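1/ El Laboratorio Lasard de Manipulación comunica el cierre de la tercera fase del proyecto Trollari, dedicada a la enseñanza de tareas por teleoperación a un sistema de dos brazos.

2/ Entre enero y mayo se registraron 1.996 demostraciones. Tras la revisión, 1.041 pasan al conjunto de entrenamiento. Las restantes quedan archivadas y etiquetadas según el motivo de exclusión.

3/ La tarea de esta fase es la recogida de llaves sobre una mesa – objetos pequeños, planos y con brillo metálico, difíciles de sujetar con pinza.

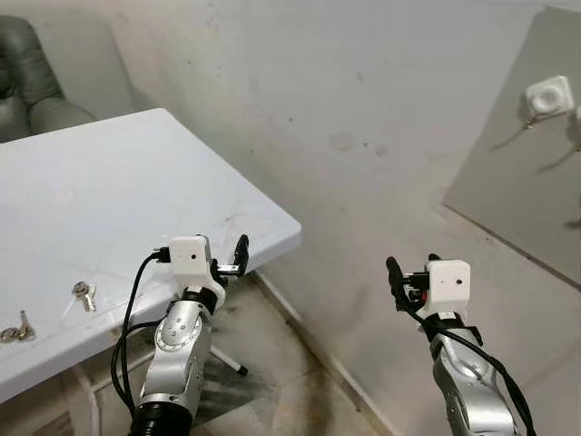 4/ ¿Cuánto tarda una persona sin experiencia en poder grabar demostraciones válidas? Tres sesiones de práctica, según el protocolo vigente. Las grabaciones anteriores a la tercera sesión no se incorporan al conjunto.

5/ La guía manual directa se mantiene para los movimientos de aproximación. El agarre se enseña únicamente por control remoto.

6/ La revisión de los registros ha correspondido a Yoshinori Amano. Pádraig Hegarty coordina la formación de operadores.

7/ Las solicitudes de acceso a los datos se atenderán hasta el viernes, a las 14:00, a través de la secretaría del laboratorio.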